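Cómo quitar una mancha de aceite de una encimera de mármol (sin cargártela)

Te cuento cómo lo hago yo, porque en mayo se me volcó media aceitera en la cocina y me pasé la tarde leyendo barbaridades en foros. Que si bicarbonato con vinagre, que si lejía, que si limón... ¡Ni se te ocurra! El vinagre y el limón se comen el mármol, te dejan un cerco mate y luego toca llamar a un pulidor.

Lo que funciona con el aceite es la cataplasma de toda la vida: un polvo que chupa, un líquido que ablanda la grasa y paciencia. A mí me la enseñó Heriberto Arellano, que estuvo media vida puliendo suelos, y la he repetido varias veces desde entonces (soy bastante torpe con las sartenes).

Qué necesitas

- Bicarbonato o, mejor todavía, caolín. El caolín lo venden en tiendas de manualidades.
- Acetona pura, de droguería. El quitaesmalte con color y perfume no vale.
- Una espátula de plástico.
- Film de cocina y cinta de carrocero.
- Guantes, y la ventana abierta de par en par.

Antes de empezar, prueba la acetona en un rincón que no se vea, que hay encimeras con resinas o tratamientos que reaccionan mal. Y apaga los fuegos, piloto del calentador incluido, que la acetona arde con nada.

Fíjate también bien en la piedra con luz rasante. En un mármol con mucha veta cuesta un montón saber dónde acaba la mancha y dónde empieza el dibujo, y yo una vez estuve frotando una veta más de un cuarto de hora. Si dudas, marca el contorno con cinta y vuelve a mirarlo por la mañana.
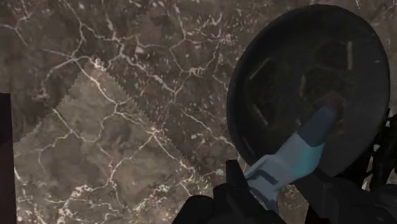 Mármol gris parduzco con vetas blancas muy ramificadas.

Vamos con la pasta. Mezcla el polvo con la acetona poco a poco hasta que quede como mantequilla de cacahuete. Si chorrea, le falta polvo. Extiéndela sobre la mancha con un grosor de 9 milímetros, más o menos el canto de un dedo, y pásate un par de centímetros por cada lado.

Tapa con film, pega los bordes con cinta y pínchale unos agujeritos con un palillo. Déjalo 24 horas así. Luego quita el film y espera a que la pasta se seque del todo, que es cuando sube la grasa: si la retiras húmeda has perdido el día. Levántala con la espátula sin rascar, aclara con agua y una gota de jabón neutro y seca con un trapo de algodón.

¿Sigue viéndose? Repite. Mi mancha necesitó dos rondas, y a Rahel Reisinger, que me escribió por un cerco viejo al lado de la placa, le hicieron falta bastantes más. Entre una y otra deja descansar la piedra un día, que recién aclarada siempre se ve más oscura y te llevas un disgusto tonto.

Cuando ya esté limpia, toca sellar. Yo pongo un hidrofugante al agua, dos manos finas con un paño, y retiro lo que sobra antes de que se seque (si no, quedan churretes brillantes horribles). Para saber si te toca renovarlo, echa unas gotas de agua: si al rato la piedra se ha oscurecido, dale otra mano.

Con vino o café cambia el líquido, agua oxigenada en vez de acetona, y ojo en mármoles oscuros porque puede aclararlos. Lo del óxido se lo dejo a un profesional.

Contacto | © 2019 Kerubo Urio | Volver arriba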